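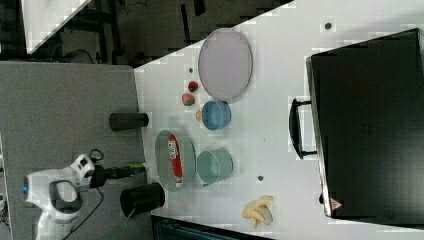 # Zalton Wrist Guard Kit – replacement part 2636

If you run a Zalton gripper at a table, clearing dishes or sorting fruit and bowls, you've probably met the fault this kit was made for. The hand goes to lift a cup, the wrist stops partway through its turn, and the fingers let go a moment later than they should. Over goes the cup, and the next reach starts from the wrong place.

We first heard about it in March from Shu-fen Yau at Mirani, who had been kind enough to keep very thorough notes (and to stay cheerful about it, which we appreciated!). Her crew had changed the cable twice and still had the same stop. Tien-fu Liu in our workshop took the wrist apart and found the trouble in the strain relief, where the cable could creep back under load and drop the signal for a moment. The controller read that as a collision and did what it was told to do, which was release.

## What's in the kit

- 2 moulded strain reliefs, one fitted and one to keep in the drawer
- 2 cable clips for the forearm
- A printed fitting sheet, with the torque settings on the back

## Fitting

Allow 30 minutes, a bit more if it's your first go. Power the arm down at the wall and let it settle before you put your hands anywhere near the gripper – a lit indicator means there's still power, so please wait. Leave a generous loop in the cable, run the wrist through its full travel by hand, and check that nothing pulls tight.

Clear the table before the first powered test. Plates and bowls can stay off until you're happy with the movement, and a soft plastic cup makes a forgiving first object.

## Will it suit my unit?

It fits the Vesholm and Dosance mounts. Older Dosance mounts need the longer clip, so mention that when you order and we'll swap it at no charge.

If the wrist still stops after fitting, leave it switched off and give us a call. We'd much sooner have a chat than have you chase it on your own.

Page updated 2019-10-21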